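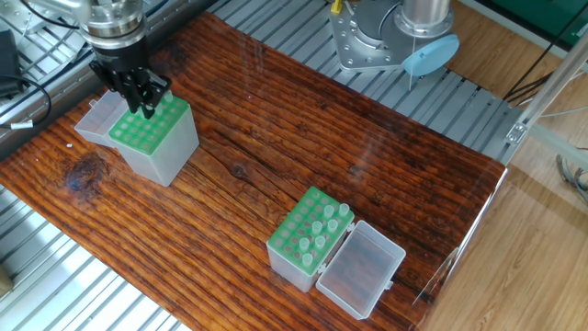
FOR IMMEDIATE RELEASE
15 May 2019

Fivthorpe Municipal Court to Recall 786 Warrants in Unpaid Ticket Cases

Agreement with Skasance Legal Center ends $100 missed-court fee and sets new rules on arrests for minor fines

FIVTHORPE — The City of Fivthorpe and the Skasance Legal Center have signed an agreement under which the municipal court will recall 786 open arrest warrants. All of the warrants were issued in cases where the original charge was a traffic or city code violation that does not carry jail time, and where the person either missed a court date or fell behind on payments.

The agreement also ends the $100 fee that the court has added to a case each time a defendant did not appear. The fee will not be charged in any new case. Fees already charged and not yet paid will be removed from the court's books. People who have already paid the fee are not covered by this agreement, and the two sides will continue to talk about refunds.

Skasance filed suit against the city last November on behalf of a group of Fivthorpe residents who were arrested on warrants tied to unpaid tickets. The complaint said the court did not ask whether people were able to pay before it issued a warrant, and that notices of new court dates were often mailed to old addresses. The city denied that it had broken the law. The agreement settles the main claims in the suit, and the city does not admit fault.

"Our clients were picked up over tickets for expired tags and tall grass," said Zorica Janevski, lead attorney for the residents. "One of them missed a week of work and lost the job. The fine she owed was less than what she would have earned in two shifts. We are glad the city agreed to change the rules, and we will be in the courtroom to see that they are followed."

Under the agreement, the court will:

Recall the 786 warrants and mail a written notice to each person named in one, at the most recent address on file with the court or the state.

Hold an ability-to-pay hearing before any warrant is issued over money owed. The judge must ask about income, rent, children and public benefits, and must write down the reason for the decision.

Offer payment plans and community service at the first court date. Defendants will no longer have to miss a payment before they can ask for a lower one.

Send reminders by mail and by text message before each court date. Text reminders are optional and defendants may stop them at any time.

Print the court's phone number, hours and address on the front of every ticket in type large enough to read. The current ticket form has this information on the back.

Recalling a warrant does not dismiss the ticket. Anyone whose warrant is recalled will be given a new court date and may contest the charge, pay it, or ask for a hearing on ability to pay. The court will not add costs for the recall.
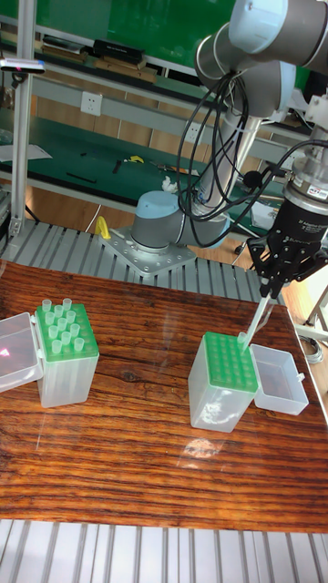 Fivthorpe police officers will also get new written instructions. An officer who stops a driver and finds an open Fivthorpe warrant for unpaid fines will be told to give the driver a new court date and let the driver go, unless there is some other reason for an arrest. Warrants from other courts are not affected. Officers will have to record each such stop, including the reason for it and how it ended, and the department will turn those records over to Skasance every three months while the agreement is in effect.

Océane Hiebert, the Fivthorpe city attorney, said the changes will let the court and the police department spend their time on more serious matters.

"The judge, the clerk and the chief all had a say in this document," Hiebert said. "A person who owes the city money still owes it. What changes is how we go about collecting it, and we think more people will come to court if they know they will not be arrested at the door."

The city council approved the agreement after a public hearing at which 53 people signed up to speak. Several speakers asked the council to go further and forgive the underlying fines in older cases. The council did not take up that request, but it directed city staff to report back on how many open cases are more than five years old and what it costs to keep them open.

Other speakers opposed the agreement. They said that people who pay their tickets on time should not have to watch others be excused from a fee, and asked what the loss of revenue would mean for the police budget. The city manager's office told the council that money from the missed-court fee goes into the general fund and is not set aside for police salaries or equipment.

Payment records will be reviewed by MacDonald, an accounting firm based in Loton. The firm will check that the fee has been removed from every open case and will file its findings with the council. Its report will be a public record. Names and home addresses will be blacked out before it is released.

The agreement will stay in effect for three years. If either side believes the other is not keeping to it, the two must meet and try to work out the problem before going back to a judge. Attorney fees are being handled separately and have not been settled.

What residents should do

People who think they may have an open warrant in Fivthorpe do not need to turn themselves in at the jail. They can call the municipal court clerk during business hours or go to the clerk's window in person. The clerk will tell them whether their warrant is on the recall list and give them a new court date. Under the agreement, no one may be arrested on a listed warrant while at the clerk's window.

Residents should give the clerk a current mailing address, even if they have already given one to the state motor vehicle office. The two systems are not linked.

Warrants for drunk driving, assault, theft and other charges that can carry jail time are not part of the recall. Anyone with a warrant of that kind should speak with a lawyer. Skasance will hold free walk-in hours at its Loton office for residents with questions about the recall, with Spanish interpretation available. No appointment is needed. Residents should bring any tickets, court letters or receipts they still have.

About the Skasance Legal Center

The Skasance Legal Center is a nonprofit law office that represents people in cases involving court debt, jail conditions and police stops. It does not charge its clients and does not accept money from the cities or counties it sues.

Media contact: Zorica Janevski, Skasance Legal Center, Loton office

Copies of the signed agreement and the recall notice are available on request.

###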